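Folding helpers wanted, Henholm

Clelunis is hiring two part-time folders for our workroom in Dunley. You will fold colored sheets by hand at a table. Shifts are 5 hours, starting Tuesday. 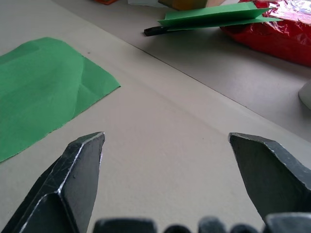

Do I need experience? We teach the folds on your first shift.

Pay is $18 an hour. Each folder finishes 50 pieces per shift, and Slamet Lumbantobing checks the creases.
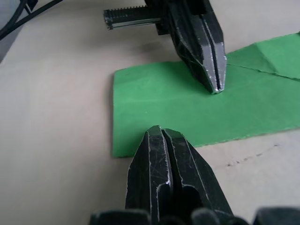 Pieces that pass go to Galli for packing. You should be comfortable sitting for long stretches. 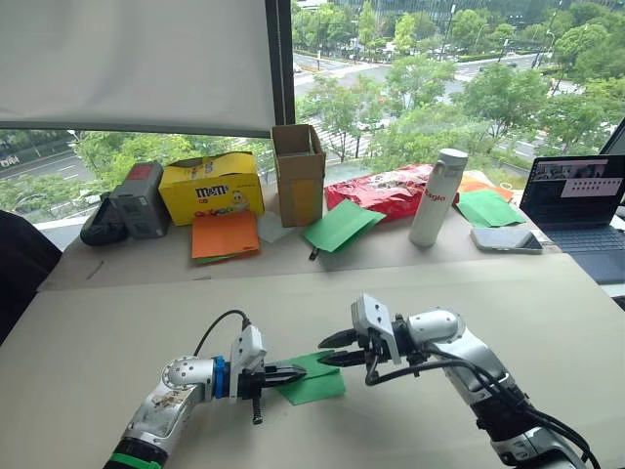
Breaks are paid. The workroom has a big window with a white roller blind, and green and orange paper is kept on the back table. To apply, write to Zahira Teoh, Room 409.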